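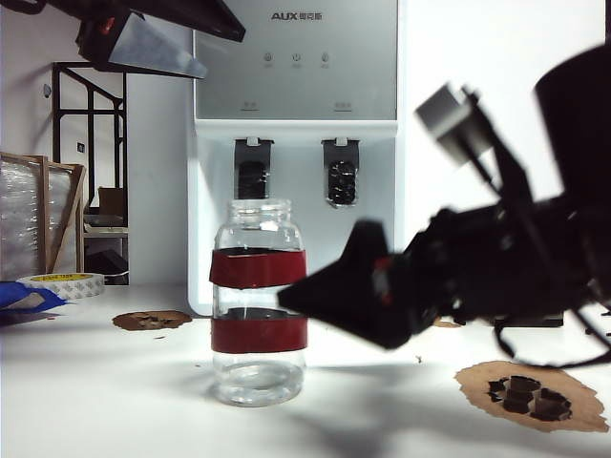 One longtime customer wrote in to say she had driven past the old Sýkora bakery every week for years without knowing there was a refill shop going in, and could we please tell everyone before the good lentils are gone. Happy to! Lotodel opened its doors on Tuesday, August 28, 2018, and if you have a cupboard full of empty jars you have been meaning to do something with, now you have somewhere to take them.

The idea is simple. You bring your own containers, weigh them at the counter, fill them with whatever you like and pay for what's inside. Rice, beans, oats, flour, coffee, loose tea, nuts, dried fruit, cooking oil, vinegar, dish soap and laundry powder are all sold that way. There are 314 products on the shelves and in the bins, and the owners say the list will keep changing with the seasons and with what people ask for. A sheet of paper by the door is already covered in requests (popcorn is well in the lead, with smoked paprika a strong second).

The spice wall is the real treat. It runs the whole length of what used to be the bread counter, and you can buy a single teaspoon of cardamom or caraway if that's all your recipe needs. Anyone who has ever thrown out a faded tin of allspice bought for one pie will understand how good this is. The cinnamon was ground in the back room on opening morning and the smell reached the sidewalk.

Much of the dry stock comes from Plunari, the growers' group on the north side of the county, which has been looking for a shop in town for a long time. Their oats are rolled a few days before they arrive, and the honey comes from hives set along the edge of the same fields. The coffee is roasted by Pokix, two streets over, and the beans come in on Mondays and Thursdays. Go on a Thursday afternoon if you like them really fresh.

The Sýkora ovens are gone, but the new tenants kept the tile floor, the long wooden shelves and the bell over the door, and it still rings the way it always did. The front window has a bench with room for a couple of people to sit and wait while someone else does the filling. On opening day there was a line down the block by midmorning, and it stayed cheerful the whole time - people were comparing jars and swapping soup recipes with complete strangers.

A few practical things for a first visit. Containers should be clean and completely dry, with a lid that fits. Glass, metal and hard plastic are all fine, and so are cloth bags for beans and pasta. Oil and soap need a bottle with a narrow neck or one of the funnels from the hook beside the taps. Write the empty weight on a piece of tape and leave it on, and next time you can skip the scale and go straight to the bins. If you turn up with nothing, there is a crate of donated jars near the register, free to take, and paper bags are 5 cents each.

Prices looked fair to us. Several staples cost less than the packaged kind at the supermarket, the nuts came out a little higher, and the spices were much cheaper than we expected. A big scoop of red lentils, enough for two good pots of soup, cost less than a cup of coffee.

There's more on the way, too. A freezer with berries and peas goes in next month, and the shop plans a set of evening classes on the back-room table, starting with pickling and moving on to bread. Each class takes up to 12 people and sign-up is at the counter. In December the spice wall will get a baking corner with candied peel, poppy seed and three kinds of sugar, and the owners are hoping to sell cookie mixes layered in jars for anybody who needs a present in a hurry.

Lotodel is open Tuesday through Saturday from nine to six. Parking is in the lot behind the building, and there is a bike rack by the side door.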